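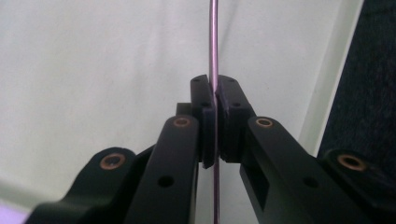 4. Setting the table top

Mastari serving set, small table version
Revised Apr 5, 2021

Use this section after the table is standing level and the top has been wiped. The set is made up of the striped placemat, the green tray, the round cushion and the cutlery. Parts from the Bovport set do not share the same sizes and should be kept apart.

4.1 Placemat

1. Unroll the placemat and leave it flat for 30 minutes.
2. Lay it across the far half of the table top with the stripes running side to side.
3. Smooth it from the middle out to both ends.

Note: If the ends still curl, turn the placemat over and press it under a heavy book – do not iron it.

4.2 Tray

1. Wipe the tray with a damp cloth and a drop of dish soap. Go along the inside of the rim, where crumbs collect.
2. Dry it with a lint-free cloth.

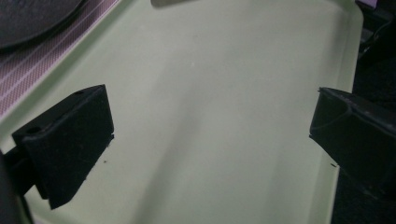

3. Check the floor of the tray for specks and wipe again if needed. Small smudges are harmless and come off with warm water.
4. Set the tray down at the near side of the table. It may overlap the placemat.

Caution: Do not use scouring pads or powder on the green surface. Scratches cannot be polished out.

4.3 Cushion and spoon

1. Place the round cushion near the center of the placemat, domed side up.
2. Hold the spoon by the handle and lay it on the left side of the tray, handle toward you.
3. Slide the spoon clear of the rim so that it lies flat.

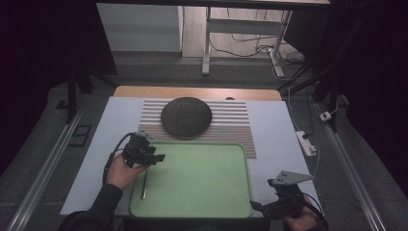 Fig. 13. Tray, spoon, placemat and cushion on the table top.

4.4 Before serving

Press lightly on each corner of the tray. If it rocks, look for a fold in the placemat underneath. The tray is for dry food and cutlery only – hot pans go on a separate stand.

Caution: Lift the tray with both hands and take the spoon off first.

Replacement placemats are sold by Van Hecke under part number 3086, in packs of 2. For the cushion, see section 6.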